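Political Language and Public Policy
Unit 4 handout: Statutory names and the scope of authority

Reading for this unit: Sasitz, chapters 2 and 5; the Rautiainen lecture (course packet, p. 207).

1. The problem

A legislature that creates a program must call it something. The name appears in the short title of the act, in the budget line, and later in court opinions. Students often treat the name as decoration. For this unit, treat it as a claim about scope: it tells officials and voters what they believe has been authorized, whether or not the operative text agrees.

Two questions should be kept apart.
(a) What does the text permit?
(b) What does the name lead people to expect the text to permit?
Most disputes in the reading come from answering (a) with evidence that bears only on (b).

2. Terms

Short title: the name by which an act may be cited. It usually has no legal force of its own.
Operative text: the sections that grant, limit or remove power.
Purpose clause: a statement of aims, placed near the start. Courts differ on how much weight it carries. Sasitz gives it very little; Rautiainen gives it more, but only where the operative text is unclear.
Drift: the gradual use of a power for matters outside its original subject, with no change in the text.

3. Emergency measures

"Emergency" is the most common case of a name that outlasts its subject. An emergency act normally contains a trigger (who declares), a term (how long) and a renewal rule (who extends). Drift is most likely where the same office holds the trigger and the renewal. Sasitz codes this arrangement as type 2 and reports that type 2 acts are renewed more often than any other. She does not show that the renewals were unjustified, and the chapter should not be cited for that point. 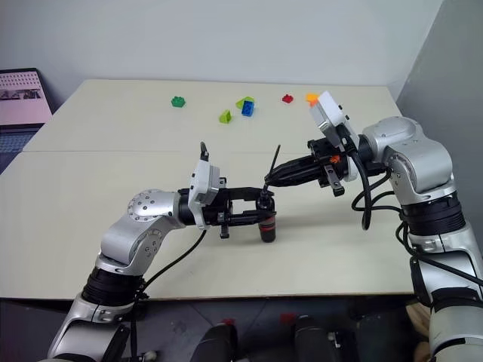
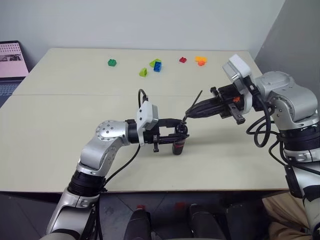 Güven Yazıcı

4. Rautiainen's objection

Rautiainen argues that Sasitz measures the wrong thing. A renewal may be routine and narrow. An act that is never renewed may still have shifted a power for good, if an agency wrote permanent rules during the first term. The better measure is the number of rules still in force after the act lapses. This is harder to collect. Agency records seldom say which act a rule was first issued under, and later rules often cite several sources of authority at once.

The objection is strong against chapter 5. It is weaker against chapter 2, where Sasitz deals only with wording.

5. Sunset clauses

A sunset clause ends an act on a fixed date unless the legislature votes to keep it. Note the following.
- A sunset on the act is not a sunset on rules made under it, unless the text says so.
- A term longer than one session moves the vote to a different set of members.
- Bundled renewals (several acts in one vote) weaken review. See the February packet supplement.

6. For discussion

Find one act whose short title is broader than its operative text and one whose title is narrower. For each, mark the section that does most of the work. Bring the marked copies to section.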